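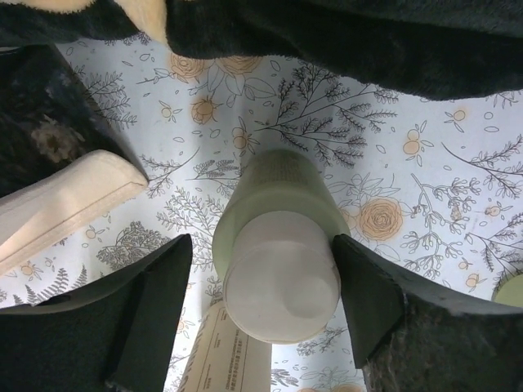 图1 腕部相机视角。两侧夹指之间是浅绿色瓶子,白色瓶盖朝向镜头,背景为印花纸。

# 用遥操作示教训练抓取策略:数据采集部分报告

课程项目,第二小组
成员:Po-yen Chow(采集、数据整理)、Nele Kramer(硬件、标定)、Mareike Brinkmann(训练、评测)
指导:Ludger Görtz
提交日期:09/02/2023

## 1 我们原本想做什么

开题时写的目标是:用人工遥操作采集一批桌面抓取示教,训练一个以腕部图像为输入的模仿学习策略,让机械臂把洗漱用品一类的瓶子和软管从桌面拿起,放进旁边的托盘。开题报告里还写了一句“数据量足够后,策略应能泛化到未见过的背景”。这句话现在看来没有根据,写的时候也没有。我们当时读了几篇论文,论文里的曲线都往上走,于是默认自己的曲线也会往上走。

本报告只写采集这一半。训练部分由 Mareike 另行提交,凡涉及成功率的地方,这里只引用与采集质量直接有关的结果。

## 2 设备

机械臂用的是实验室已有的 Gokwood 六轴臂,末端为平行夹爪,夹指外面贴了深色的毡状垫层。垫层是 Nele 加的,原来的硬面夹指碰到圆瓶身就打滑。加了以后打滑少了,可是垫层边缘会起毛,起毛的部分正好在腕部相机的视野里。我们讨论过要不要每隔一段时间换新的,最后没有换,理由是换了以后前后数据的外观不一致。这个理由不太站得住,因为垫层自己也在一天天变样,不换同样不一致。

相机固定在腕部,除此之外还有一个俯视相机,但俯视相机的时间戳和机械臂状态对不齐,训练时没有使用。录制软件是 Zurport,它把图像、关节角、夹爪开度写进同一个文件。Zurport 有一个“质量评分”功能,每条示教结束后自动给分。我们起初很信任这个分数,第5节会说明为什么后来关掉了。

## 3 场景怎么布置

桌上的物体包括瓶子、软管和一些块状杂物,底下铺纸或布,后方有时挂一块深色绒布挡住墙。印花纸是特意选的:上面有蕨叶、橙色的玫瑰和圆果,线条密,颜色又不算强烈。我们的想法是,如果背景够乱,策略就不能靠“桌面上唯一有颜色的东西”来找目标。

这个想法只检验了一半。我们确实看到,在纯白桌面上训练的早期版本一换到花纸上就到处乱抓,有几次直接朝着印出来的玫瑰下爪。可是把花纸加入训练集以后,策略在花纸上变好了,在另一块没见过的格子布上依旧很差。所以能说的只有“见过的花纸它会处理”。至于它有没有学到“忽略背景”,手里的数据回答不了。

布置时的规定如下:

- 目标物体放在夹爪可达范围内,朝向随意;
- 允许物体互相遮挡,但从起始位姿看,目标至少露出一部分;
- 每录完一轮,换一次底下的纸或布;
- 遮挡布的高度不作规定。

最后一条后来成了麻烦。布挂得低时,画面上方是一大片暗色,相机的自动曝光会跟着变,白色瓶盖容易过亮,细小的印刷字也就更看不清。策略本来不需要读字,但过亮的瓶盖边缘变得模糊,操作员自己看着屏幕也会把夹爪合早。自动曝光直到采集过半才锁定,前后两批图像的亮度分布明显不同。

## 4 采集过程

计划是每种布置录50条,总数达到1,000条。实际录到近400条就停了,原因有三个:机械臂排期被别的小组占用,第三关节过热报警,还有我们自己越录越怀疑继续录的价值。

单条示教的流程很简单。操作员把臂移到起始位姿,按下录制,用手柄驱动夹爪靠近目标,闭合,抬起,移到托盘上方,松开,停止。失败的也保存,但打上标签。Po-yen 录了大多数,Nele 录了一小部分,Mareike 只在最后几天参与过。

人员分布这么不均匀,是数据里最大的一个偏差,而我们在开题时根本没想到。Po-yen 习惯从右侧斜着接近,先停一下,再往前送;Nele 几乎总是正上方直下。两种方式都能抓到。混在一起训练以后,策略经常在半空中来回犹豫,停在两条路线中间。Mareike 把 Nele 的部分去掉重训,犹豫减少了。这等于说少一点数据反而更好用,与“多多益善”的前提正好相反。当然也可以解释成模型不适合处理多种行为,换一个能表达多峰分布的模型也许就没事。我们没有时间换,不能拿这个可能性替自己的数据开脱。

还有一个细节,写方法的时候容易漏掉。瓶子倾斜、瓶盖正对腕部相机的时候,图像里瓶身被压得很短,只剩下圆圆的盖子占着中间。操作员凭着刚才在桌边看到的样子知道瓶身朝哪边,策略只有这一帧图像。也就是说,示教里用到了策略拿不到的信息。后来我们要求操作员只看屏幕,不看桌面,录制速度立刻慢下来,失败也多了。Po-yen 在记录本上写的是“像隔着信箱口拿东西”。我们认为这批又慢又难看的示教更可信,可惜它们在总数里只占很小一部分。

## 5 标签与筛选

Zurport 的自动评分主要看轨迹是否平滑、时间是否够短。抓空了但动作流畅的示教能拿高分,抓到了但中途修正过的反而分低。我们前期按分数筛选,恰好把最有用的“偏了再调回来”的片段都扔掉了。训练出来的策略一旦偏离就回不来,它没有见过怎么回来。

发现这一点靠的是人工抽查。Ludger Görtz 要求我们每人各自重看同一批录像,独立标注“成功”“失败”“可疑”,再对照。有13条我们三个人给出的标签互相冲突,争论集中在这几种情况:

- 夹指已经碰到瓶子,但图像里看不出有没有夹紧;
- 夹起后带动了旁边的软管;
- 瓶子放进托盘时是倒着的。

第一种最难办。腕部图像里,“已经夹住”和“马上要夹住”几乎一样,图1就属于这一类。只看单帧,我们不敢下结论,必须结合夹爪开度的记录。开度记录又因为垫层可以压缩而不太准:夹着软瓶身和夹着空气的读数差得不多。最后定的规则是看抬起以后的几帧,目标还在两指之间就算夹住。抬起之前的时刻一律不标。

规则定得太晚,前期的标签只返工了一部分。数据表里新旧两种标准并存,用 `label_rule` 一列区分,旧标准为 `a`,新标准为 `b`。后面用这份数据的人请不要把两者直接合并。

## 6 结果能说明什么

在与训练时相同的纸、相近的物体摆放下,策略多数时候能靠近目标并闭合夹爪。这个结果我们自己不太看重。测试场景是我们摆的,摆的人知道策略怕什么,手会不自觉地往容易的方向去。Mareike 请隔壁组的 Elfriede Sperling 来摆过一次,没有告诉她训练数据是什么样子。她把软管压在瓶子前面,又让瓶口对着相机,策略的表现马上掉下来。这次测试次数太少,没有写成百分比,写了也只会让人误以为它很精确。

我们原先打算在报告里放一张“数据量与成功率”的曲线,后来删了。曲线上的每个点都对应不同的曝光设置、不同的操作员比例和不同的标签规则,横轴写“条数”是不诚实的。

## 7 如果重做

1. 录制之前先锁曝光和白平衡,遮挡布的位置做上记号。
2. 每位操作员在每种布置下录同样多的条数,并在文件里记下是谁录的。
3. 从第一天起只看屏幕操作。
4. 先定标签规则,拿少量录像互相对过,再开始大批录制。
5. 测试场景由组外的人摆放,摆放照片单独存档,不进训练集。
6. 录一小批就训练一次,哪怕结果很差。我们是攒了很久才训练,许多问题本来头两天就能暴露。

Ludger 在中期讨论时问过一句:如果把腕部图像换成全黑,策略会差多少?我们当时觉得问题有点刁难,还是照做了。在物体总放在桌面中间的那几种布置里,差别比预想的小,策略有相当一部分是在背位置。之后我们把目标的摆放范围拉大,但已经录好的部分没有办法补救,只能在数据说明里写清楚。

## 8 数据说明

原始文件按布置分文件夹,文件夹名里带有纸或布的种类。失败和可疑的示教没有删除。锁定曝光之前的文件放在 `early` 目录下,训练时是否使用请自行判断,我们倾向于不用。Nele 写的标定脚本与数据放在一起,相机在5月被碰歪过一次,碰歪之后重新标定的参数另存,两份参数不可互换。

物体清单尚未整理完,软管类的尺寸还缺,由 Po-yen 补上后更新到同一目录。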